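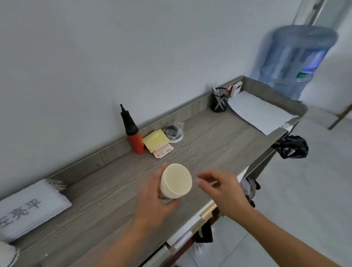
Re: Night bus to Wosta, new timetable

Dear list,

I read again the proposal from Jeklow district. They want to stop line 69 after ten in the evening and keep only the train. For people from Harik it means a walk of 300 meters more to the station, this I can accept. But the last train leaves too early for the late shift.

Please sign the letter before July. We have 165 names.
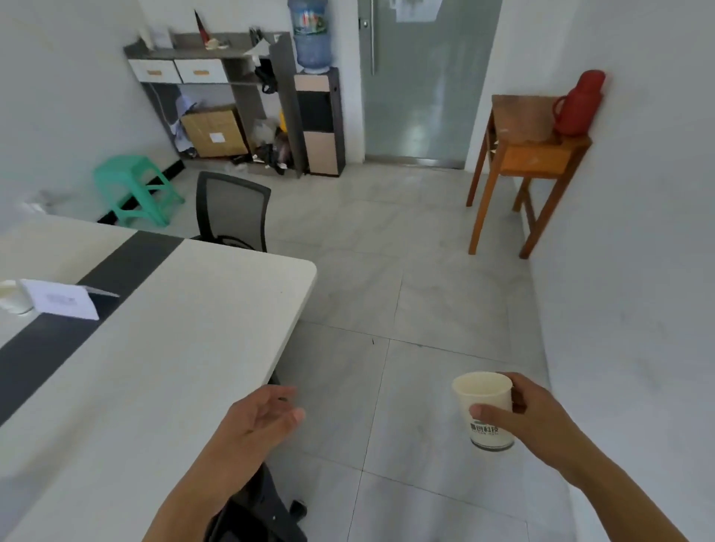

On 19 January 2021, Tichý wrote:
> I do not agree with the letter. The late bus
> was almost empty all winter. With 2000 homes
> in Harik, the district should pay for a later
> train, and then we all have something better.
> Could we ask for this in the same letter?

Yes, I can add one sentence. Please send me your wording.

Greetings from Harik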